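Cleaning a printed glass table without wrecking the print

The printed glass coffee table is a type of furniture that deserves more maintenance notes than it gets. Mine came with the apartment in October, and the sheet taped underneath gave the weight limit (34 pounds, spread evenly) and nothing on cleaning.
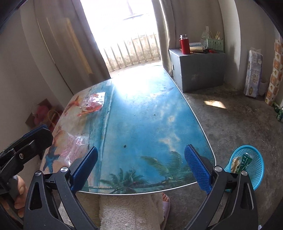 A printed top is usually made one of two ways. The ink is either on the underside of the glass, fired or coated, or on a film bonded to the underside. Both look the same from where you sit. The difference matters at the edge, where liquid can creep between film and glass and leave a cloudy patch that does not come out. Mine has a beach on it, blue sea and sky over most of the surface, sand and shells at the left, and a thin metal rim around the rounded corners. The rim is the part to watch. Spray pools against it and sits there. The second problem is the light from the doorway, which puts a white glare over the far half of the top, so dust that vanishes into the sand shows up on the blue as dark specks. I now inspect from two sides before I call it done.

Procedure, current version:

Clear the top completely. Plastic bags are the worst offenders, and they collect on the left half of mine. I can't prove that printing on a bag transfers to warm glass, but Norbert Šťastný had a red smear on his table that took 39 minutes with a plastic scraper, so I no longer leave them in the sun.

Dry dust first. A folded microfiber cloth, one direction, no pressure. Grit dragged under a wet cloth is how you get hairlines.

Spray the cloth, never the glass. I used Fluvo for a while and it left streaks. Plain water with a few drops of dish soap does better. Avoid ammonia until you know which kind of print you own.

Rim last, with a barely damp cotton swab, then a dry one. Skip the corners if the sealant looks lifted.

Buff with a second cloth, working across the glare.

Zdeňka Dvořáček wrote to ask about a clear protective sheet. I tried one from Kiltlow on the old table. It trapped dust at the corners and doubled the reflections, and I took it off after a month. Felt pads under anything ceramic have been enough.

Next job is the feet. One of them is short and the table rocks on the concrete.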